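5.2 Stalled grasps

Of 587 simulated episodes, 261 ended with the Livska policy hovering over its target until time ran out. The planner reported no error in any of them. It seemed quite content.
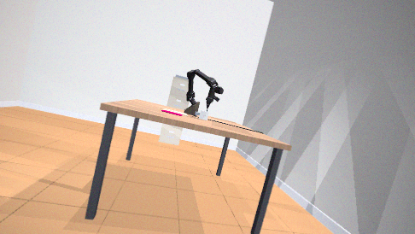

Figure 4. Gripper above the small white object, with the magenta stick to the left. Camera pose randomized.

5.3 Cause

We blamed the camera tilt for most of November. The fault was a contact margin in Colis, set to 28 mm where we had meant 2.8. The fingers refused to close on anything they considered already touched.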